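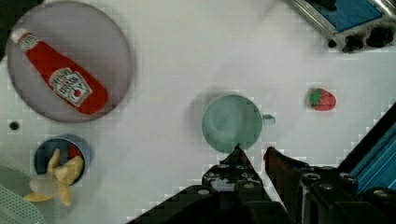
## Sorting out a play kitchen without buying a system

Every August the toy catalogs tell you that a play kitchen needs its own storage. Brulix sells a rolling cart for it, Kumsa sells labeled trays, and Claline would like you to buy both and then a lid. I've tried most of this stuff on my own floor and I'm not convinced any of it does more than a white table and half an hour.

What follows is the way I do it now. It's dull, and it holds up better than the trays did.

### What you need

- a clear table or a stretch of floor
- one basket or open bin you already own
- a damp cloth
- a bag for things that are leaving the house

### 1. Put it all out on the table

Tip out the bin, then spread everything until you can see what each thing is. Play food hides in play dishes. A bowl of pale yellow pieces looks sorted until you notice the bit of red at the back, and a ketchup bottle lying across a plate is easy to put away as "plate."

Don't start sorting yet. People always want to start sorting.

### 2. Pull the dishes first

Plates, bowls, mugs. These are the big pieces and they decide how much room you need. Empty each one before you stack it. Stack plates at the bottom, bowls on top, and stand mugs next to the pile. I know the advice about hanging mugs on little hooks. I put up 6 hooks once and the mugs were back on the floor by dinner.

### 3. Group the food, loosely

The usual advice is to sort by food group, with a picture label for each. Albertina Matos, who wrote the Stornalell guide I started with, is very firm on this. I've followed her method twice and I think it mostly entertains the adult. A four-year-old doesn't care that a strawberry is a fruit and ketchup is a condiment.

Two groups are plenty:

- **Small bits:** fries, slices, berries, anything that rolls or scatters
- **Big bits:** bottles, cartons, whole loaves

Small bits go in a bowl from the set. It's already the right size, and it gets played with that way anyhow. Big bits go straight in the basket.

### 4. Be hard on the leftovers

You'll have a pile of halves, mystery lumps and things from another set. Give each one a single look. If you can't say what it is, a child might still love it, so ask. If they can't say either, it goes in the bag.

Somebody online claims the average playroom has 500 pieces of toy food. I'd like to see where that number came from. Ours is nowhere near it and it's still too much.

### 5. Wipe and put back

Wipe hard pieces with the damp cloth. Skip the special toy spray. Check printed labels before you rub at them, as paper ones lift at the corners.

Dishes go by the toy stove, with the basket beside them. If something won't fit, take something else out. A second basket only means two full baskets.

### How long it lasts

Some 3 weeks at our place. Prapai Kaewsai wrote in to say hers went four days, with twins, and that she has stopped stacking the plates. Fair enough. Try it without the stacking if yours get pulled down right away, and leave the bowls where they land.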